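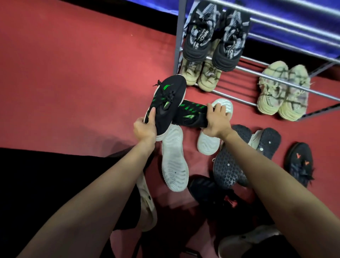 Se for para pôr isso no dia aberto, ponham a tarefa lenta também, foi o recado que veio do pessoal da Mahuika, e eu concordo.

26 dez. 2022. Rescaldo da visita à Zilero! Vimos a demo de arrumar calçado (sapateira de tubos, carpete vermelha, tudo misturado no chão) e o braço pegou bem nos tênis de sola firme. Com cadarço solto se perdeu duas vezes, e aí o operador assumiu.

Eles já têm 1596 episódios gravados à mão, 938 com par completo. Nós estamos longe disso... Perguntei do Trandlow e disseram que só em abril.

Para a nossa bancada: testar 10 pares, começar pelos pretos, que confundem a segmentação quando um fica por cima do outro. Falta pedir à Initz o cabo da garra, o nosso está com mau contato de novo.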